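Equipment Planning for the Coming Year: Manipulation Benches at Posatville

19/01/2023

The Equipment Planning Office has completed its review of the robot manipulation benches at the Posatville site and has forwarded its recommendations to the Prurkeder finance department. Staff who use the benches, or who expect to request time on them, are asked to read the following before submitting their own equipment requests in March.

The review was opened last fall after several groups reported that bench time had become difficult to obtain. It covered arms, grippers, cameras, tables, shelving, spare parts and the small household items used in handling tasks. It did not cover computing, which is budgeted separately.

The principal recommendation is the purchase of 2 additional benches, to be installed at Posatville and shared by all groups under the existing booking system. The office considered placing one of them at the Shibata building and decided against it. The Shibata floor would require new power outlets and overhead mounting points, and the cost of that work would have used most of the money set aside for accessories. The question will be taken up again when the Shibata lease is renewed.

Each new bench will be ordered as a complete set. In past years, arms were bought first, and tables, mounts and cameras were added from whatever funds remained at the end of the budget period. Benches then stood idle while smaller parts were on order. Under the new arrangement, no arm will be ordered until the mounting hardware, wrist camera, fixed cameras and cabling for that bench have been approved on the same request form.

Grippers and gripper fingers are to be treated as consumable items. Finger tips wear, and a group working daily with ceramic and glass objects will need replacements during the year. The office has asked that a standing stock of 80 finger tips be held in the Posatville storeroom. Groups may draw from this stock without a separate purchase request, provided that each withdrawal is recorded in the storeroom log.

The review also looked at tabletop objects, an area that has received little attention in previous budgets. Cups, mugs, pitchers, bowls and small shelves cost very little individually, but they are purchased often, by many people, and usually on personal cards. Claims for these items took up a surprising amount of processing time last year. Beginning in March, each bench will have an annual allowance of $400 for objects and furnishings, to be spent through the purchasing desk. Groups are encouraged to buy items that differ in shape, color and material, and to keep at least one spare of any item used in a long series of trials. Clear glass pieces should be ordered with spares in every case.

Shelves deserve a separate note. Several groups have asked for raised shelves so that objects may be placed at two heights within reach of the arm. The office supports this and will supply one shelf with each new bench. Groups that wish to use a shelf of their own should send its height and length to the planning desk in advance so that clearance for the gripper can be checked.

Service coverage will continue under the Grarside maintenance plan. The plan provides for scheduled inspection of arms and replacement of worn joints, but it does not extend to cables, camera mounts or damage caused by collision with fixed furniture. Each group should set aside 10 percent of its equipment budget for repairs of this kind. Requests that leave out a repair line will be returned for revision.

Groups are further reminded that floor space is part of the cost of any bench. A request should state where the equipment will stand, who will have access to it, and whether nearby desks must be moved. The cost of moving furniture is charged to the requesting group.

Request forms are available from the planning desk at Posatville. Completed forms will be reviewed in the order received, and groups will be notified in writing of the outcome. Questions concerning the allowance for tabletop objects should be directed to the purchasing desk, and questions concerning service coverage to the Grarside plan coordinator.

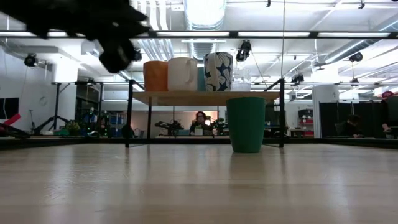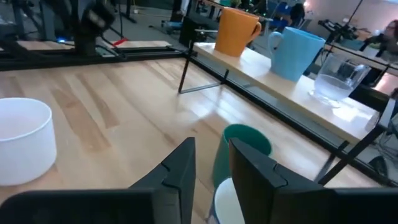
Shelf and tabletop work at the Posatville benches, with cups and a clear container on the raised shelf in both views.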